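Undance 小屋日记
收拾地板的一个下午
2022年7月16日
作者：Verschueren

我用中文写日记已经第三年了，还是常常要查字典。今天查的词是“人字形”，因为我想写地板。我家的地板是浅木色的，一块一块斜着拼，中文叫人字拼。搬来以前我住在 Pistano，那里的房间铺的是灰色地毯，脏了也看不出来。现在什么都看得出来，一粒米掉下去，从沙发上就能看见。

我收拾房间的习惯是从大的东西开始，先把椅子推回去，把毯子叠好，然后才低头看地上。我妈妈的方法正好相反，她先扫地，再整理桌子，结果桌上的碎屑又掉到地上，她就再扫一次。我小时候觉得这很奇怪，现在觉得她可能只是喜欢扫地。

地上的东西，我分成两种：能用手捡的和不能用手捡的。能捡的先捡，瓶子、包装纸、发圈、笔帽。如果直接开吸尘器，包装纸会贴在吸口上，发出很难听的声音，瓶子会被推着走，一直滚到柜子底下去。去年十二月我就是这样丢了一个瓶盖，后来搬电视柜的时候才找到，同时找到的还有四枚硬币和一只袜子。
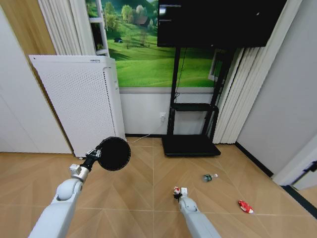 电视柜前面的小塑料瓶，再往右是一张揉皱的红白包装纸。

瓶子我会把标签撕下来再放进回收袋。我们这里并不要求这样做，但是我在以前的地方习惯了，改不了。绿色的标签最难撕，不知道是不是我的偏见。包装纸就没有办法了，只能扔。

墙上的那幅风景画，很多来过的人都问我是在哪里买的。画里有绿色的山坡和树，树中间有一座深色屋顶的小房子。我喜欢一边擦地一边看它，擦到累了就想，住在那个房子里的人大概不用擦人字拼的地板。画的下面是一段白色的墙，这一段比画容易脏，我用湿布擦，不用清洁剂。有一次用了 Pritura 的泡沫，擦完以后留下一块发黄的印子，等了一个星期才慢慢变淡。这个牌子擦水槽很好，擦墙我不推荐。

空气净化器也要擦。它的外壳上全是小圆孔，灰尘就停在孔的边上，用布擦只会把灰推进去。我试过牙刷，太慢。后来用一支画画的软毛刷，从上往下刷，刷一遍十分钟，刷的时候把机器关掉。滤芯我上个月刚换过，花了229块，比我想的贵，所以我现在对它很客气。

地板我分两次擦。第一次用半干的拖把，顺着木板的方向走。因为木板是斜的，所以人也要斜着走，样子不太好看。第二次用干布，专门擦木板之间的细缝。说明书上写，100毫升的清洁液可以配一桶水，我只放一半，地板就不会发粘。 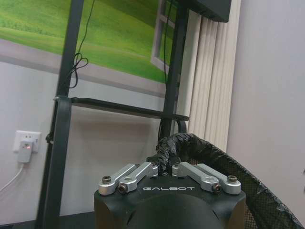

电线是我最不会收拾的东西。衣服可以叠，书可以排，电线叠不了，也排不了，今天弄整齐，过几天又散开。我读过几篇文章，都说要买理线盒，我买过一个，打开盖子，里面和外面一样乱。现在我比较相信带子：黑色的金属架上，横杆和左边立柱相接的地方附近绕着一条黑带子，多出来的一段顺着立柱垂下来，颜色和架子一样，远看不显眼。旁边那根细线却还是松松地绕了一个小圈，再往下垂，我看见这样的小圈总是想伸手去整理。右边的立柱旁边也有一根细线，它是直着下来的，我看了就舒服得多。下次我打算给左边的多绑一条带子，绑在小圈的下面。

胶带我用得很少，因为夏天胶会化，撕下来手上黏黏的。魔术贴的带子好一点，可以反复用，颜色最好选和架子相同的。我还剩半卷，放在厨房第二个抽屉里，写在这里，免得我自己又忘了。

收拾完已经快到做晚饭的时间。窗帘还没有洗，是那种白色竖褶的，洗完要一褶一褶地理好，我每次都拖。这个月应该洗，我先把它写在冰箱的纸条上。

如果有人知道竖褶窗帘能不能放进洗衣机，请在下面留言。我写的中文如果有错，也请告诉我，特别是“粘”和“黏”，我查了两遍还是分不清楚。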